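My aunt taught me to string beads the year I was eleven, at a kitchen table in Cabanatuan with a towel spread over it so nothing would roll. I hadn't strung anything since, until October, when the clasp on a necklace of my mother's gave out and I decided to learn to restring it myself. I have now done it four times, three of them badly. I'm writing down what I learned mostly so I can find it again.

The first shop I asked wanted 19 dollars a strand plus the clasp, and the wait was three weeks. That is a fair price. I've since timed myself, and if I paid myself anything at all I would have lost money on every strand. But I had the time, and I wanted to know how it was done.

## Thread

I started with nylon beading thread from the craft store, the kind that comes on a card with a needle already attached. It works. It also stretches. The first necklace I finished looked good for a week, and then a sliver of thread began to show next to the clasp. I took it apart.

Silk is what the older instructions call for, and I like it better. It knots softly and the strand hangs the way a strand should. It stretches too, unless you deal with that before you begin. I cut the length I need, tie one end to the closet doorknob, and hang a small bag of coins off the other end overnight. Cherry Mae Tiongson, who was in my evening class at the Andow library annex, wets hers first and irons it. I tried that and scorched the ironing board cover, so I'm staying with the coins.

For thickness, go by the hole and ignore the size chart. The thread should pass through doubled with a little drag. If it slides freely, the knot will slide into the hole too, and then you have a gap that walks up and down the necklace forever.

## Knots

People knot between pearls for two reasons. The beads don't rub on each other, and if the thread breaks you lose one and not all of them. Costume strands are often not knotted, and I don't bother knotting those unless I like them a lot.

The knot is a plain overhand. Getting it tight against the bead is the hard part. I put a needle through the loop, slide the loop down with the needle until it touches the bead, then pull the needle out and push with my thumbnail. There are tools for this. I bought one, a Clavarach, for 21 dollars, and it does make a very even knot once you have the rhythm. I used it for one necklace and went back to the needle, because I kept dropping the tool in my lap. I'll lend it to anyone who wants it.

Add length for knots. My second attempt came out fine except that I ran out of thread with six beads still on the towel. Now I cut four times the finished length if I'm working doubled, and I throw away the extra without feeling bad about it.

Knotting takes up room as well. An old strand that was never knotted will come out longer than it was, and if the person who wears it cares where it sits, ask before you start. I didn't ask. My mother's necklace now falls below her collar and she says she's used to it.

## Clasps and wire

French wire is the tiny coil that covers the thread where it loops through the clasp. It catches on everything and it is miserable to cut straight, but it protects the thread at the spot where mine always wore through. Cut more pieces than you need. They jump.

I have stopped buying the cheapest clasps. A spring ring that costs next to nothing will hold for a while, and then the little spring goes soft and you find your necklace in the bottom of your bag, if you're lucky. A plain hook and eye is better for anyone whose fingers are stiff. Magnetic ones are easy to fasten and I don't trust them on anything heavy.

## Sorting

Before I restring, I lay things out on cloth. A table is too hard and too slick. A bead board with grooves is nice to have, and mine is a Gravutis, gray flocked plastic, but any bedspread will do for the first look. Fasten the clasps if they still close, and put strands of different sizes well apart, so that if one lets go you know which beads are whose.

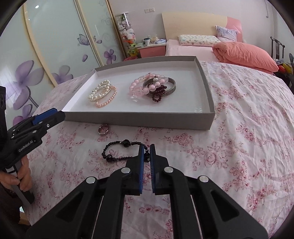
Some strands, on the bed.

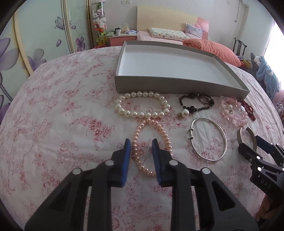

Graduated strands need the most care. The biggest bead goes in the center and the rest step down on each side, and the steps can be so small that you can't see them one at a time. If you cut the old thread and let everything slide into a bowl, you will spend an evening with a caliper. I did this once with 300 seed pearls, which were not graduated, thank goodness, but I still had to pick out the ones with chipped holes. Now I put tape over each end of the strand before I cut anything, and I move the beads onto the new thread a few at a time, in order, straight from the old one.

Cleaning comes at the same stage. For pearls I use a soft damp cloth and nothing else, then let them lie flat until the next day. Soap gets into the holes and dries there. Plastic and glass can take more, although I had a painted finish come off under warm water and I've been careful with those ever since.

I still want to try a three-strand with spacer bars. Cherry Mae has one she has been putting off since spring, and we've agreed to do it together at her place once I have finished my cousin's bracelet, which is only elastic and should take me half an hour. The silk for it came yesterday in the wrong color — I ordered white and got cream — and I'm keeping it anyway. The coins are back on the doorknob tonight.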